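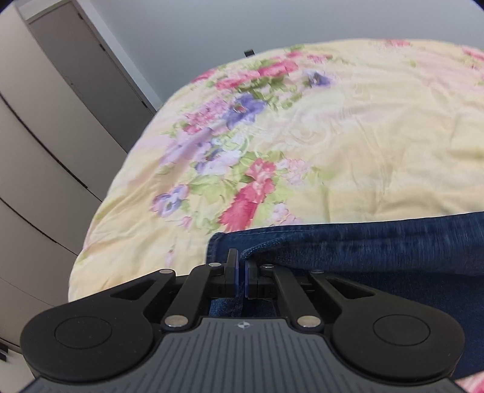
**Will the folding machines at Gratumar take my job?**

Nobody on our floor was let go when they came in. We had 22 people before and we have 22 now, but the work moved around quite a bit.

**So what do you do all day?**

I used to fold from 7 to 3 -- jeans, sheets, more jeans. Now I check stacks, clear jams and sort out the odd stuff (fitted sheets, still mine!). My wrists are a lot happier.

**Did you get any training?**

17 hours, all paid, spread over September. The Multeo screens took me the longest, so ask for extra time on those if you need it.

**Is it boring?**

Some afternoons, sure. I miss chatting across the table, and it's louder over by the machines. You can swap stations at lunch if you ask your lead before 11.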